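Skasteck kitchen study: progress report for the second funding period

To: Merle Baxter, Numell
From: Ataahua Bright
Copied: Naledi Kekana, Clem Mahuika

Merle, you asked for a plain account of whether the simulated training is earning its share of the budget. My short answer is that it might be, and that the number Clondbridge has been quoting in meetings doesn't settle it. The longer answer follows. Tayla has read this and disagrees with parts of it, and I've marked where.

What we said we would do

The proposal claimed that a policy trained mostly in rendered kitchens, then topped up with a small set of real demonstrations, would match one trained on real demonstrations alone. We were to test that on pick-and-place tasks with produce and small kitchenware, in kitchens the policy had not been trained on. The method rests on randomizing the kitchens: cabinet color, counter material, lighting, where the appliances sit, what is left out on the counter. The hope is that with enough variety a real kitchen looks like one more variant.

What got done

The scene generator works and has been stable since May. Naledi rewrote the part that places objects, which used to drop things slightly inside the counter and let the physics engine spit them out again. Any result from before that fix should be ignored, including the chart in our first report. I'd rather withdraw it than have it turn up in somebody's slides.

We now have 23 kitchen layouts in the training pool and 11 held out. The held-out ones share no floor plan with the training ones. They do share object models, and I'll come back to that.

The real-arm bench at Rowlands was available for less time than we planned. We ran 13 of the real kitchen tasks on our list. The remainder are waiting on bench time.

The result, and why I don't trust it yet

On held-out simulated kitchens the mixed policy does better than the real-only one. This is the finding Clondbridge likes to repeat. It is correct and it tells you very little. A policy that has seen a lot of simulation ought to be good at simulation. The comparison that matters is on the real bench, and there the mixed policy came out ahead on some tasks and behind on others, with no pattern I'd be willing to defend. With 13 tasks, a couple of lucky placements could flip the whole thing.

Tayla's view is that the bench results lean our way if you leave out the tasks where the camera calibration had drifted. That may be so. But we only checked the calibration after seeing which tasks had failed, and I don't think we get to throw out failures on those terms. We've agreed to recheck it before every session from now on, pass or fail, and to log it.

There is also a scoring problem. The simulator counts a task as done when the object's center is inside the target region at the end of the run. A person watching the bench would often say no to the same outcome, for instance when an item has been dropped from a height or shoved into place. Clem went back through a set of simulated successes by eye and threw out more than I was comfortable with. We have not rescored everything. Until we do, please treat every simulated success rate from us as an upper limit.

How varied is the variety?

This is my main worry. The paper we are building on reports good transfer from randomized kitchens, and we have followed its recipe closely. When I sat down and paged through our own renders, though, they looked more alike to me than the settings file suggests.
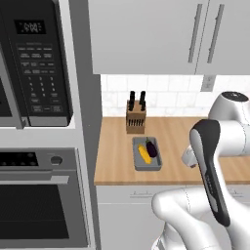
White cabinets come up a great deal. So does subway tile. Two layouts can differ in every number we randomize and still leave the arm with much the same job: an object with a simple outline on a clear stretch of counter, within easy reach, under even light. Real counters have mail on them, and a wet cloth, and a mug in front of the thing you want. None of our randomization settings produces that kind of mess.

The produce models are a weak point as well. The same vegetables appear in the training layouts and the held-out ones, so "unseen kitchen" has only ever meant unseen room. A policy could learn the shape and color of a particular eggplant and pass our test without having learned much about grasping. Naledi has started a test with object models swapped out entirely. Her first runs dropped enough to be worth reporting, but they are too few for me to put a figure on.

Tayla thinks I'm overstating this, and points out that the real bench used real vegetables and the policy coped with several of them. That's fair. I'd still like to see the swap test finished first.

Money and time

Spending is under plan, entirely due to the lost bench time. I'd like to carry the unspent part forward instead of moving it into more rendering. More renders from the same generator would give us a bigger number for the report and, I suspect, the same answer.

Next period

Finish the object swap test and report it whichever way it goes.
Rescore all simulated runs with the stricter rule Clem has drafted.
Add clutter and partial blocking to the generator. Naledi owns this.
Run the outstanding bench tasks, with the order drawn at random and the scorer not told which policy is running.

What I need from you

A decision on the carry-over, and a word with Clondbridge about the held-out figure. If it goes into their brochure before the rescoring is finished, we'll be the ones explaining it later. I'm at Rowlands on Tuesday and can take a call any time after the morning session.

Ataahua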